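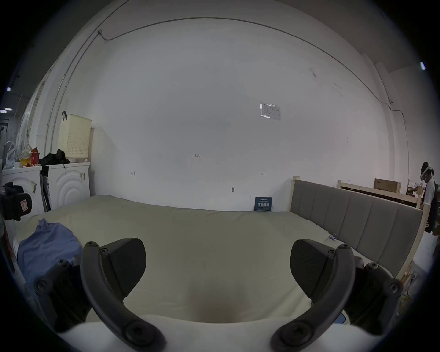 The big bed with the channeled gray headboard, and the two front loaders by the wall.

About Shemweta

Shemweta is a housekeeping school. We teach people to make beds, do laundry and turn over a room to the standard hotels and guest houses ask for. Oksana Zinchenko started the course after years as a head housekeeper, and she still teaches the first week herself.

Classes are small. We take 44 students a term, split into groups that rotate through bed work, laundry and room checks. The next term begins in October.

Bed work comes first. Students learn to fit a bottom sheet on a large mattress so that the corners hold and the top lies flat. After that come flat sheets, duvet covers and pillows. An upholstered headboard gets its own lesson — dust settles in the channels, and a quick wipe across the front misses it.

Laundry is taught by Musyoka Kaijage. He covers sorting, stain treatment, loading, drying and folding. Darks and lights are kept apart from the moment they leave the room, and baskets go back where they came from at the end of each session. Students also learn to read care labels and to keep a simple linen log.

Cathal Hayes runs the room checks. He uses a one-page list, and students work with the same list until they can do a room without it.

The full course is 200 hours. A shorter laundry course is open to people already working in the trade. Nearly 400 people have finished one or the other, and many now work in small hotels, care homes and private houses.

You do not need experience to apply. Wear flat shoes and clothes you can bend in. Sheets, baskets and detergent are supplied.

For dates, fees and group bookings, write to Cristóbal Iturra at the front office. Visits can be arranged on most mornings.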